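Puertas de vidrio y pizarras: contra la oficina que solo se mide en planos

Opinión | Rania Salameh | 2018-08-25

En la memoria técnica de una oficina, la puerta ocupa una línea: ancho libre, material, sentido de apertura. La pizarra ni siquiera suele tener línea propia y aparece en mobiliario, junto a las papeleras. Sostengo que ambas condicionan el uso diario de una planta más que la mesa, que es donde se concentra casi todo el presupuesto de diseño.

El ancho libre de nuestra puerta de acceso en Omham es de 947 mm. Cumple. El dato omite, sin embargo, el herraje: un tirador vertical sobresale del plano del vidrio y reduce el paso útil cuando se entra con las manos ocupadas. Quien proyecta mide de marco a marco; quien trabaja allí mide de tirador a pared. La pared contigua paga la diferencia en roces, y repintarla cada temporada es un gasto que ningún proveedor incluye en su oferta.

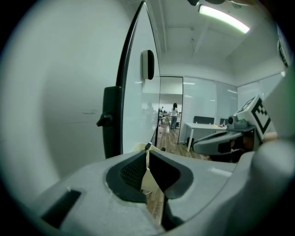 Acceso a la planta: hoja de vidrio con tirador negro, suelo de madera y mesa blanca junto a las particiones.

El vidrio tiene una ventaja que no discuto. Desde el umbral se alcanza con la vista el fondo de la planta, y las persianas difunden la luz sin cerrarla. Pei-shan Wan, que redactó el pliego de Plernov, defiende que esa transparencia justifica por sí sola el sobrecoste. Discrepo en parte: la transparencia es útil en la circulación y molesta en la reunión. Una partición de vidrio no absorbe sonido y tampoco admite fijaciones sin taladro. Cada metro acristalado es un metro menos para colgar algo.

De ahí la importancia de la pizarra. El catálogo de Surnis ofrece dos formatos, 1273 y 2000 mm de largo, y las oficinas compran sistemáticamente el corto. Es un error de cálculo. Ante una pizarra corta trabaja una persona y las demás miran; la larga permite que dos escriban a la vez sin cruzar los brazos. Propongo además montar el borde inferior a 90 cm del suelo, cota que sirve de pie y sentado.

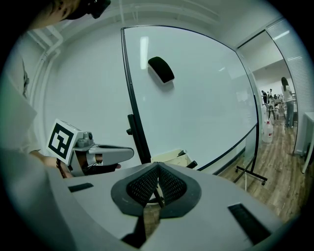 Trabajo a corta distancia de la pizarra, sobre suelo de acabado madera.

Ylva Sjöberg objeta que una pizarra grande termina llena de notas caducadas. Es cierto, y se corrige con una norma de borrado semanal, no con una superficie menor.

Mi petición a los responsables de la próxima reforma es concreta: que el plano acote los tiradores y que la pizarra figure en la partida de obra – con dimensiones, altura y anclaje – antes de elegir una sola silla.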